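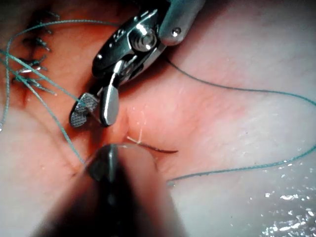 Robotic instruments at a row of stitches, with a curved needle still in the tissue.

Robot sewing draws a crowd at Lirkport, but the laundry is still waiting

2018-05-20

LIRKPORT - Anyone who came to the Lirkport automation open day hoping to see the end of housework went home to the same dishes. The talk that filled the hall was on surgical stitching, and it led quickly to an argument over why machines that can work in such tight quarters still can't be trusted with a sock drawer.

Kathleen Mac Giolla, who tests home and shop equipment for the repair firm Breathnach, opened with a close view of two instruments meeting over a seam in tissue. Four stitches had been tied along it, and teal-green thread lay looped across both sides. She asked the audience how many of them thought a machine like that could sew on a shirt button in their kitchen. Plenty of hands went up.

"Put your hands down," she said. "Surgical robots in hospitals are run by surgeons. The skill you're admiring went to medical school."

Her point was that people see fine metal jaws near a needle and assume the hard part has been solved. The jaws are one part of the job. Somebody has to decide where the needle goes, how hard to pull and what to do when the thread snags. In a house or on a shop floor, those decisions come up all day long, and no one wants to pay a trained operator to make them for a basket of towels.

Breathnach spent last November trying out a folding and sorting arm called the Taller at a dry cleaner's in Kelcombe. The firm gave it 436 garments over the trial. It finished 61 without a person stepping in. Most of those were flat items such as pillowcases and napkins, according to Mac Giolla. Shirts with long sleeves did badly, and anything with a drawstring had to be taken away from it.

Reinaldo Nogueira, who runs the Kelcombe shop, said his staff were polite to the machine for the first few days. After that they worked around it.

"I have a woman on the counter who folds a shirt in 16 seconds while talking to a customer," Nogueira said. "I timed her after the salesman left. I should have done it before."

He has not ruled out buying one later. His shop is short of help on the evening shift, and he said he would take a slow machine over an empty table if the price came down and it could be left alone. So far it can't be. During the trial an employee had to stand close enough to hit the stop button, so he was paying for the machine and the person both.

Not everyone in the hall agreed with the gloomy view. One man in the front row said dishwashers were laughed at too. Mac Giolla answered that a dishwasher works well because it is a closed box and the owner does the loading, and she would be glad to see a robot that could do the loading with somebody's grandmother's glasses.

She was asked for a date when a home robot might handle a full load of wash, start to finish. She declined to give one - she has heard 18 months promised at three of these events already.

Breathnach plans a second trial at the Kelcombe shop this November, with towels only.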